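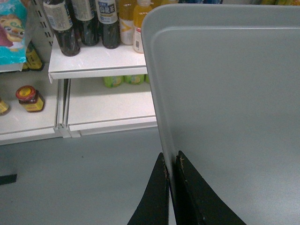
3.2 Finger pads and their upkeep

The cell at our Drirkach site has one arm, one two-finger gripper and a short run of white retail shelves stocked with drinks and packaged food. Most of the wear in this cell takes place at the gripper and very little of it in the joints of the arm. The fingers are matte black and become narrow toward the tip, so that they can go into small gaps between products. This shape has a cost: when the robot holds a large flat part, the load falls on a small area of each finger. In Figure 3 the two fingers hold a light gray plastic tray by its edge, with the tray standing nearly upright beside the shelf, and small orange-brown flecks can be seen on the inner edges near the tips. We record any such mark as "tip soiling or wear" and we do not try to separate the two by eye, as our early attempts to do this from images did not agree with what we found at the bench.

Figure 3. Wrist camera view of an edge grasp on the tray. The inner edges of both fingers show flecks near the tips.

The maintenance routine was written after the first 1441 grasps, when the tray began to turn in the grip during lifting. At first we raised the closing force. The turning became less frequent, but the tray rim received marks, and we returned to the original value. The routine now has two levels. At the start of each shift, the operator opens the gripper fully, wipes the inner faces with a damp cloth that leaves no fibers, and lets them dry before the arm is enabled. Once every four shifts the fingers are removed, washed, and inspected under a bench lamp. If the edge near the tip feels rough to the fingernail, the pair is replaced. We always replace both fingers together – a new finger against a used one closes off center, and the calibration of the wrist camera then seems wrong although it is not.

After refitting, the screws are tightened in two passes and the gripper is closed once on a flat gauge from Lenz. The operator looks at the gap from the side and from above. Only then is the zero position stored in the Starton controller. Skipping this step caused the longest stop of the study, in June, when the stored zero belonged to an older pair.

With this routine the same arm completed 3022 further grasps. Pairs lasted up to 4 weeks. The effect of the cleaning cloth itself was not studied, and a change of supplier in the middle of the period may have influenced the result.

Fosivham Robotics Notes – Tuesday, May 13, 2025 – by the Drirkach cell group
2 min read
Contact | Copyright Fosivham | Back to top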